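The Weighbridge

Gemechu Ejigu took the job at the Plosau weighbridge in November, when the beet trucks were still coming in. He had a stool, a heater, a window that slid sideways and a ledger with a green cover. The trucks rolled onto the plate, he read the weight, and he wrote it down. Then he raised his hand and they rolled off.

The man before him had left a pencil tied to the desk with string. Gemechu used his own pen for the first week and then started using the pencil.

On his second Monday a truck from Nuvico came in at dusk. The driver was a woman in a brown coat. She stopped on the plate, shut off the engine and got down.

"You have to stay in the cab," Gemechu said.

"The last one let me get down."

"Then the weight's wrong."

"It was wrong by me," she said. "Every time. So it was always right."

He thought about it. He looked up her old entries while she stood outside the window, and she had been getting down on both weighings, full and empty. The difference came out the same. He wrote the number and raised his hand.

After that she stopped every few days. Her name was Alemayehu, or that was the name stitched on the coat, and he never asked if the coat was hers. She drove the road from Wonavano, which went over the pass and took most of a day. She said there was snow up there already. She said the inn at the top had closed and the owner had left the lights on.

"Why would he do that?"

"For the trucks, I guess."

Gemechu's father had driven that road. He had driven it for a company that no longer had a name anyone used, and one winter he had stopped driving it and sat in the kitchen instead. He never said what had happened. When Gemechu was small he had believed his father left something up there and would have to go back and get it.

In the back of the office there was a shelf of older ledgers. When the trucks were slow he took them down. In the one with the split spine he found his father's handwriting, a signature next to 1,335, then the same signature next to 684. The rest of the page was other men. He turned more pages and found it again, and then a page where it should have been and wasn't.

He showed Alemayehu the signature when she next came in.

"He pressed hard," she said.

"He did everything that way."

She held the ledger up close to the heater, where the light was better, and ran her thumb over the back of the paper. You could feel the name from the other side.

"I could take you up there," she said. "It's nothing much to see. But I could take you."

"I work until six."

"I know when you work until."
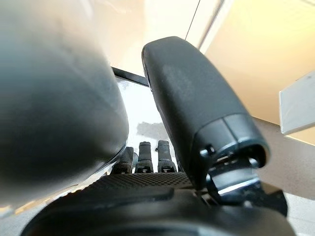

Dark shapes, close up.

He locked the office at six. The truck was on the plate with the engine running, and for once she was in the cab. He climbed up on the other side and pulled the door shut. Through the little window he could see the dial, which he had forgotten to cover, and the needle moving over to take him in.

"Do you want to write it down?" she said.

"No," he said. "Go ahead."

She let off the brake and they rolled out toward the pass road.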